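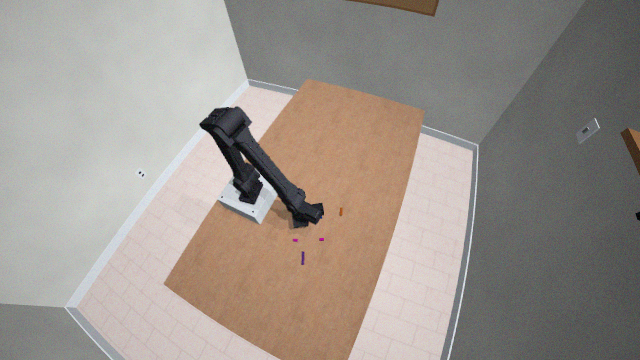 Dear Charmaine and list, thank you for the comments on the September draft of the Tirnport walking map. I have read them all, some of them two times. My main worry is the paper size. The old sheet is wide and short, and our path is long and narrow. Think of a long brown tabletop seen from high above, one end narrow and the other wide: the Durner valley has nearly this shape, and I want the sheet to follow it.

Charmaine Kekana wrote:
> I measured the path again from the Maltulell bridge
> and I get 2,536 meters, but the draft says 2,090.
> Which one do we print? Also, 11 place names are
> still missing on the east side.

The shorter number is the path without the loop to the spring. I propose to print both, with the loop as a dotted line.

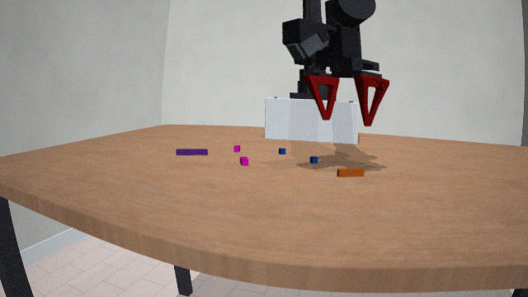

About the missing names, I have eight of them from Tshepo Ndlovu, who asked the older families. For the other three I found two spellings each — please write to me if you know which is used today. I prefer to leave a name out than to print it wrong.

The printer can make 200 copies on the heavier paper. He needs the file before noon on the last day of the month.

With kind regards,
Tautahi map group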